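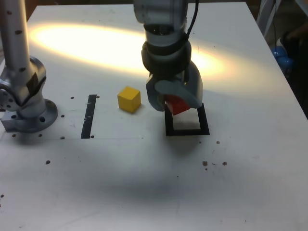
Peninah Tanui

Intellectual Property Transactions
Unit 8: Ownership of Improvements in License Agreements

Reading for this unit: the Stanholm-Tellside license in the course packet, clauses 1, 4, 9 and 14, with Schedule B. Bring a marked copy.

8.1 The problem

A license is signed on one date and performed over many years. During the term, both sides usually change the licensed technology. The licensor keeps developing its own product. The licensee adapts what it received to its own plant, finds defects and fixes them. Each change may be patentable, may be kept as a trade secret, or may be neither. If the agreement is silent, ownership follows the default rules, and those rules were not written with a running license in mind.

Under the default position in United States patent law, rights in an invention belong first to the inventor and pass by written assignment, most often to the inventor's employer. Nothing about holding a license changes this. A licensee whose engineer invents an improvement can own the patent on it and still be unable to practice it after the license ends, if the base patent remains in force. The licensor is in the opposite position: it can practice the base technology but may be blocked from the improved version.

8.2 Defining "Improvement"

Most disputes in this area are disputes about the definition. Three types are in common use.

Infringement test. An Improvement is any invention whose practice would infringe a claim of the Licensed Patents. This is the narrowest of the three and the easiest to apply. It excludes design-arounds and anything useful only alongside the licensed product.

Field test. An Improvement is any invention within a stated technical field. It is broad, and its reach depends on how the field is described. Licensees with their own research programs should resist it.

Derivation test. An Improvement is any modification made using the Licensed Technology or Confidential Information. The test turns on evidence of what was used, so record keeping becomes important. It may also catch work that shares nothing with the licensed claims.

Clause 1.14 of the Stanholm license combines the first and third tests with "or." Consider what changes if the word is "and." Note also that Schedule B lists 49 patents and applications but does not say whether continuations filed after signing are included. Under an infringement test, the answer fixes the scope of the definition.

8.3 Grant-back structures

(a) Assignment grant-back. The licensee assigns all Improvements to the licensor. It may or may not receive a license in return. Check for this first. An assignment with no license back can leave the licensee without the right to use its own work.

(b) Exclusive license grant-back. The licensee keeps title but grants exclusive rights to the licensor. If the licensee's own right to practice is not expressly reserved, the commercial effect is close to (a).

(c) Non-exclusive license grant-back. The licensee keeps title and may license others. The licensor obtains freedom to operate. The drafting points are term, territory, royalty and the right to sublicense to other licensees.

(d) Option or first negotiation. The licensor has a fixed period after disclosure to request terms. This costs the licensee least, but an obligation to negotiate without a price mechanism is of limited value to the licensor.

8.4 Competition law

In the United States, grant-backs are generally reviewed under the rule of reason. The main questions are whether the licensor has market power in a relevant market and whether the clause reduces the licensee's incentive to invest in research. Non-exclusive grant-backs attract less concern than exclusive ones. Other jurisdictions draw the line in different places, and a clause acceptable for a domestic deal should be checked again before it is used abroad.

8.5 Disclosure mechanics

A grant-back has little effect without a duty to disclose. The clause should state what triggers disclosure (conception, reduction to practice, or filing), the time allowed, the form of the report, and who controls and pays for prosecution. Clause 9.3 requires notice "promptly." Clause 9.5 starts the option period on "receipt of a complete disclosure" and does not define complete.

8.6 Problem for discussion

Muli takes a non-exclusive license from Stangate for a coating process. The agreement uses a derivation test and an assignment grant-back with no license back. Two years in, a Muli engineer develops a drying step that works with the Stangate process and with two competing processes. Some of the test data came from a Stangate manual.

1. Is the drying step an Improvement?
2. If it is, what may Muli do with it during the term, and after expiration?
3. Redraft the grant-back for Muli in no more than 151 words. Keep a right for Stangate that it could reasonably accept.

Written answers to question 3 go to Naheed Dhanial before the November session. Unit 9 covers royalty bases and audit rights.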